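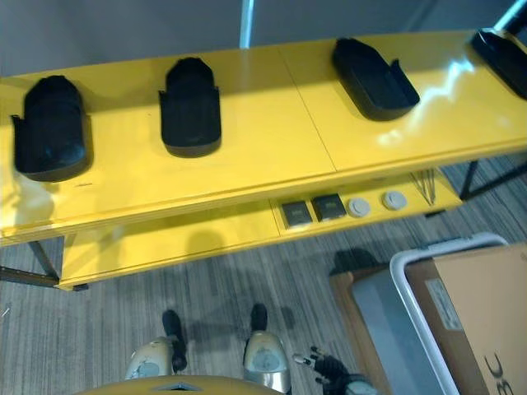
OK so I've spent two weeks deciding on a work table for the back room and I have opinions now. Mostly about color. I wanted white, my sister wanted wood, and we ended up at yellow, which neither of us asked for. But look at how that glossy top throws the ceiling light back at you! Against a plain gray wall it's the most cheerful thing I own.

The downside of glossy - glare. The right half gets big white patches when the overheads are on. I do all my fiddly stuff on the left now, and even that end has a bit of shine to it.

Also there's a seam, because the top is two panels. I was so grumpy about that when I first saw it. Now I use it as a ruler. Paper lines up against it nicely and I've stopped noticing it the rest of the time.

The black holders are the part people keep asking about. I call them the boots because, well, look at them. High back, two little tabs up front, open in the middle. Four in a row, and I turned one a bit sideways and decided I like it that way.

Do they need to be that far apart? Probably not. I tried bunching them up at one end and kept knocking my elbow on the first one, so now they get the whole length of the table and I work in between.

Matte black on shiny yellow is a great combo by the way. My cousin says it looks like a bee. I'm taking that as a compliment.

Cost talk, since somebody always asks - I had 300 set aside and went over it. The Skikby one was cheaper but too short for the wall, and Triltero wanted 200 just for delivery. Two hundred! To go across town!

Cleaning: damp cloth, then a dry one right after or it streaks. I tried the Clorkum spray and it left a film I had to wipe off twice. Back to the damp cloth.

Next up is the lower shelf. It's set back under the front edge, same yellow, and I keep wanting to pile junk on it. Trying very hard to leave it alone until November, when the rest of my boxes come out of storage. Will post when it's done, or when I give up and fill it with junk.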